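Kutton leggings to get real pockets in August, sizes go up again

28/06/2024

Leggings wearers who have spent years carrying their phone in their bra may soon have an alternative. Kutton, the activewear label that started out selling swimmers at weekend markets in Nirnia, has confirmed it will add pockets to its whole plus size range from August, and that the pockets will be deep enough to hold something larger than a bus ticket.

The announcement went out to customers on Friday morning under the subject line "We heard you", which is a generous way of describing four years of complaints. The brand's best-known pair, the high-waisted Simon, was sold for most of that time with a stitched line on each hip where a pocket would ordinarily go. Shoppers who tried to put a hand in it found more legging.

Kutton says the new Simon will have a pocket on either thigh and a zipped one at the back of the waistband. The waistband itself has been made higher and no longer has the drawstring, a feature the company now concedes was decorative and which tended to vanish into its own channel in the first wash. The range will run from size 16 up, and the cut has been redrafted from scratch instead of being scaled up from the smaller pattern. Anyone who has owned a pair with knees halfway down the shin will know why this matters. 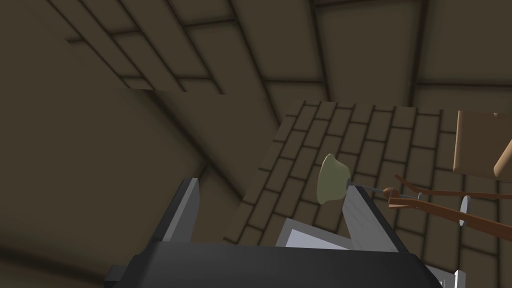 What it will cost

The price goes up by $20 a pair. Kutton blames fabric costs, and also, a little cheekily, the pockets. Customers who bought the old Simon in the past 4 months can trade them in for store credit, provided they have not been worn, which rather limits the field. The credit can be used online or in the Nirnia shop but not at outlet stores, where the old style will be hanging about on the sale rack for a while yet.

Colours at launch are black, a second black described as "ink", and olive. A print is promised for later in the year. Going by the last one, a sort of startled fern, there is no great hurry.

Garkel, the rival label that has had pockets in its leggings from the beginning and has never once let anybody forget it, responded by putting its own plus size pairs on sale the same afternoon. Its banner read "Welcome to the party". Garkel's leggings are cheaper and come in more colours, though they are also known for going see-through at the first hint of a squat, a matter on which the banner was silent.

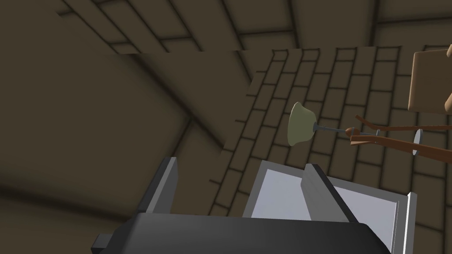
Kutton tried the new cut on almost 750 customers before settling on it. Each was sent an unlabelled pair and a form, and asked to wear them to do whatever they normally did in leggings. The forms suggest that this is mostly groceries, school pick-up and lying on the couch, with exercise making a respectable showing further down. The most common request was for a softer seam on the inside leg, and that has been done. The second was for the company to stop photographing its leggings on people doing handstands in converted warehouses, and here progress has been slower.

The testers were also asked what they would put in the pockets. Phones and keys came first, followed by dog treats, lip balm and one boiled egg. Kutton says the fabric has been treated to resist odour but makes no specific claim about eggs.

Preorders open on the Kutton website next week and are limited to two pairs per customer. Shops get their stock in August, with the larger sizes arriving on the same day as everything else, a courtesy that has not always been extended. Returns are free within the usual period. The company asks that customers check the pockets first.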